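Artificial Plants Need a Maintenance Budget
Elínborg Frandsen
February 2018

The usual argument about artificial flowers in commercial buildings is an argument about taste. I have no strong position on taste. My objection is to the way they are bought: as a one-time purchase with a maintenance cost of zero. That figure is wrong, and it goes into a great many fit-out budgets unchallenged.

An artificial stem collects dust at the same rate as any other fixed surface of its shape. Its shape is a bad one. Petals overlap, leaves are textured, and the joint between leaf and stem traps lint. A desk of the same area can be wiped in one pass. A fern can't.

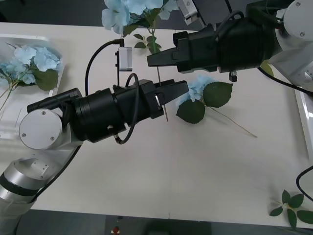

Two grippers above the center of the white tabletop.

When I took over interiors at Hedegaard, the inherited inventory listed 267 stems in the public areas. No cleaning interval was given for any of them. The contract with the cleaning firm covered floors, glass, washrooms and "furnishings," and the firm took the view that a plant was a decoration. I think the firm was right, on the wording. The stems had been in place for eight years.

Cleaning cost depends on the material and the construction. Fabric petals with glued layers tolerate a soft brush and little else. Molded plastic leaves can be rinsed. Mixed arrangements have to be treated at the level of their weakest part, so a single fabric bloom turns a rinse job into a brush job. We allowed 30 minutes for a large lobby arrangement and went over that on nearly all of them. Cosmin Neagu, who ran the building side, asked for the time to be charged to decoration instead of cleaning. I agreed, and the decoration line stopped looking cheap.

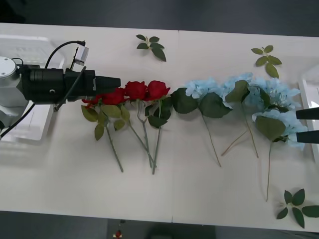
Flowers on a white table, tray at upper left.

Color loss is the second cost. Suppliers quote fade resistance for a whole product line, while the fading happens by position. Stems on the window side of an arrangement go first, and the arrangement then reads as old even if most of it is sound. Replacing only the faded stems requires matching stock, and product lines change. Bercombe dropped the green we had used two seasons after we bought it. We now hold spares from the original batch, boxed and kept out of daylight.
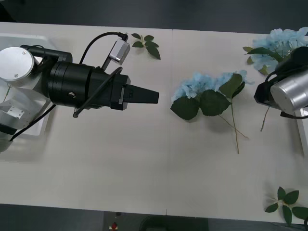

Inspection should be done with the arrangement taken apart. In a vase, the good stems hide the poor ones, and the viewer judges the group. Laid out separately on a plain pale surface, as with the four pieces of greenery and flowers scattered on the white table here, each piece has to stand alone. White is the best background for this purpose, as gray dust and yellowed edges both show against it. A patterned counter is close to useless. Cinzia Fiore prefers a mid-gray cloth for white blooms, and for that one case I would concede the point.

The common reply is that fresh plants cost more. They usually do. But a fresh plant contract states its visits, its replacements and its price, and a manager can compare it with something. The artificial option is compared as a purchase against a service, and wins by leaving half of itself out.

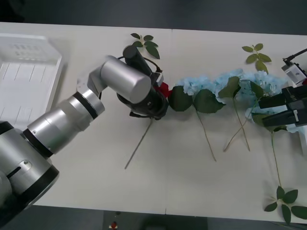 What a specification should say

State the material of petals and leaves separately. State the cleaning method and interval, and name the contract that pays for it. Buy spares with the first order. Set a removal date and enter it in the asset register alongside the carpet and the chairs.

If the total still favors artificial plants, buy them. In two of our buildings it did, mostly in interior corridors with no daylight. In the main lobby it did not, and the arrangements came out in May.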